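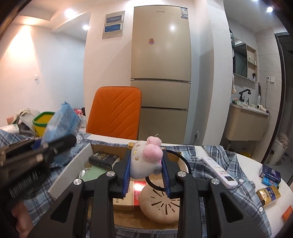 圆桌上的小玩偶与纸托盘

Gremau 圆桌 白色款

一张桌子能有什么好说的？我们原本也这么想，直到客服信箱里攒了一堆关于桌子的来信，有人写得比家书还长。

Gremau 的桌面是白色的，正圆，没有角。没有角的好处，膝盖和小孩的额头最清楚。坏处是它没法贴墙，您若执意把它推到墙边，它会留出两块三角形的空地，专门收集笔帽和猫毛。对此我们没有解决方案，只有同情。

设计
桌形出自 Bianca Sârbu 之手。她画的第一稿有三条腿，优雅得很，试坐的同事往桌边一撑，咖啡就到了裤子上。现在的版本是中央独柱加圆盘底座，不那么优雅，裤子安全。线条参考了1957年的一本家具目录，那本目录至今还压在样品间的窗户下面，因为窗户关不严。

桌面
哑光涂层，不反光，吃饭时不必与自己对视。日常污渍用湿布擦即可。酱油请在当晚处理，红酒请在当场处理，咖喱请三思。桌面不耐烫，刚离火的锅请垫东西，一本您不打算再读的书也行。
我们不建议用钢丝球。每年总有人问能不能用钢丝球，答案每年都一样。

承重
均匀放置时桌面承重200公斤。“均匀”二字请读两遍。站在桌边换灯泡不叫均匀，请用梯子。

安装
一个人能装，两个人装得慢一些，主要慢在讨论上。包装内附一把内六角扳手，与您抽屉里那七把通用。先把立柱拧进底座，再翻过来装桌面，顺序反了也能装上，只是会晃。底部有四个调平脚垫，老房子的地板会让它们派上用场。

可选配件
Esen 椅：与桌同高度配套，可叠放四把，第五把就看运气了。
Tagle 转盘：直径合适，转速取决于家里的年轻人。
Brerel 桌面护理膏：气味像旧图书馆，有人喜欢，有人开窗。

价格与配送
Gremau 圆桌，货号1283，售价3000元，含送货上门，不含上楼后的搬家具建议。师傅会把箱子放在您指定的位置，请提前想好，他们不太享受第二次指定。
二月下单的客户较多，届时发货会慢几天，请别在年夜饭前一晚来电。

退换
签收后14天内可退，桌面需无划痕。您在上面刻的身高线、棋盘和名字缩写，我们一律视为划痕，刻得好看的也算。

保修
立柱与底座保修五年，涂层保修两年。猫造成的损坏不在保修范围内，猫本身也不在。

本页内容更新于2022年5月，颜色以实物为准。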